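Wiping Up a Coffee Spill: Notes from the Trumside Open Day

Filed under: Kitchen, Cleaning, Workshop

Trumside opened its workshops to visitors in June and I went along mostly for the tool sharpening. I ended up spending most of the afternoon in the McPhee room, where Firnow had a robot arm working on a household cleanup job: a paper cup on its side, coffee on a white table, and something to wipe it with.

Watching a machine do a chore slowly is a good way to notice how you do it yourself. Tane Trevaskis ran the demonstration and took questions between runs. The tips below come partly from him, partly from the people standing next to me, and partly from my own kitchen.

Pick the cloth up by something you can find

A cloth dropped in a heap has no front or back. Tane told us that finding a good place to grab was the part they had spent the longest on. An edge in a contrasting color helps, and so does a hanging loop. That goes for people too, especially if your eyesight is poor or you are reaching under a sink.

If your cleaning cloths are plain, sew a few inches of dark bias tape into one corner. Fold the tape double, tuck both ends under the hem and stitch across twice. I did a stack of mine in an evening.

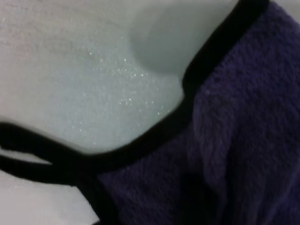

Fuzzy purple fabric with black binding. The loop is at the left.

Fleecy fabric holds on to grit. Shake it outside before you use it on anything glossy, and wash it separately from towels, which shed lint all over it. Skip the fabric softener. I dry mine on the line, or on low if it's raining.

Stand the cup up first

Most of us grab the cloth first. Warrick Lowther, who was helping at the door and has run a tea room, says to deal with the cup before anything else. There is nearly always some left in the bottom, and if you knock it while wiping you have a second puddle.

Take hold of a paper cup low down, near the base, where the wall is stiffer. Squeezing near the rim bends it into an oval and whatever is inside comes out over your fingers. The same applies to yogurt tubs and deli containers.

Tane said paper cups are awkward for a gripper. Too light a hold and the cup rolls away, too firm and it creases. Each attempt at the job was allowed 75 seconds, and the card on the wall said they had logged 421 attempts before the open day. Someone asked how many had gone well and he said the early ones were not much to look at.

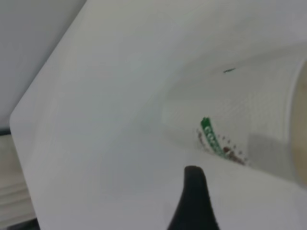 Black gripper finger close to the white surfaces, just below the green and brown print.

Keep the puddle small

Blot before you wipe. Lay the cloth flat on the spill, press, lift, turn to a dry part and press again. Only then wipe, and wipe from the outside edge in toward the middle. If you push from the middle out, you get a thin brown film over three times the area and it dries before you reach it.

For a full mug on a hard surface I do this:

Stand the cup up and move it to the sink.
Blot with a folded dry cloth until it stops picking up liquid.
Wipe once with a cloth wrung out in warm water and a drop of dish soap.
Wipe again with plain water.
Dry with a second cloth.

The last step gets skipped a lot. On a white or pale top, leftover damp dries to a dull gray patch that shows up when the light is low. Look along the surface from the side and you'll see it.
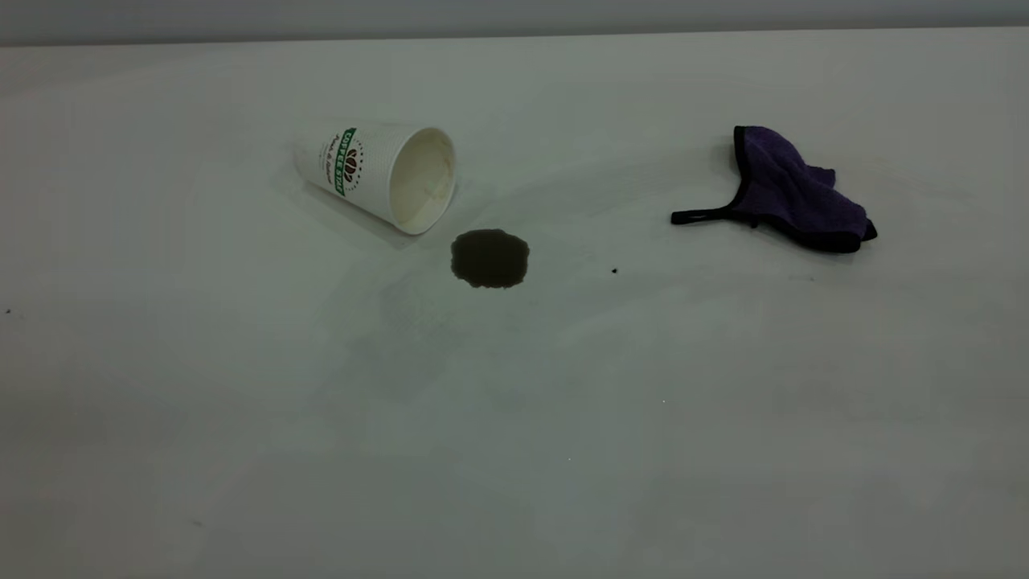 Coffee with milk and sugar needs the soapy wipe every time. Black coffee often comes off with water alone if you get to it quickly. If it has dried on laminate, lay a wet cloth over it for ten minutes and go and do something else. For an old ring, a paste of baking soda and water will usually shift it - rub lightly with a fingertip, then rinse. Don't use baking soda on polished stone or on anything with a high shine.

There was a bottle of Radetti spray on the side table for visitors to try. I bought one for $18 and it works, but I wouldn't say it works better than dish soap.

Give yourself some room

The other thing I took home was about layout. The cloth had its own place, well off to one side, and the cup and the spill had plenty of clear table around them. At my house I would be wiping around a toaster, two phones and the mail. Since then I have kept one stretch of counter clear next to the coffee maker, and a cloth on a hook within arm's reach of it. In the garage I have done the same beside the vise, for oil.

If you want to go next year

Trumside runs the open day from 2 p.m. and the McPhee room fills up early. Parking is behind the main building. Stand to the left of the table if you can, since the arm blocks the view from the other side for part of the job. The sharpening bench takes up to four knives per person - wrap them in newspaper and tape it shut before you put them in the car.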